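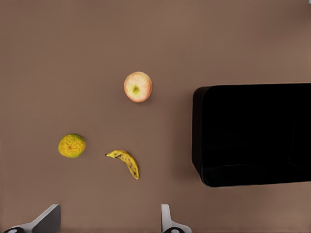 Obst lagern, schnell notiert

Äpfel immer getrennt vom Rest. Geben Ethylen ab, Bananen daneben werden braun, Salat welkt.

Am besten kühl, 4 bis 5 Grad, Gemüsefach reicht. Vorher nicht waschen! Erst kurz vorm Essen.

Druckstellen aussortieren, einmal die Woche durchschauen. Angeschlagene gleich zu Mus, Schale kann dranbleiben wenn man eh durchpasiert.

Harte Avocado: mit Apfel in die Papiertüte, über Nacht auf die Arbeitsplatte.

Zitronen halten im Schraubglas im Kühlschrank viel länger als in der Schale. Tipp von Bohdan Karpenko, danke nochmal

Fruchtfliegen: Essig, Schuss Saft, ein Tropfen Spüli. Glas über nacht stehen lassen.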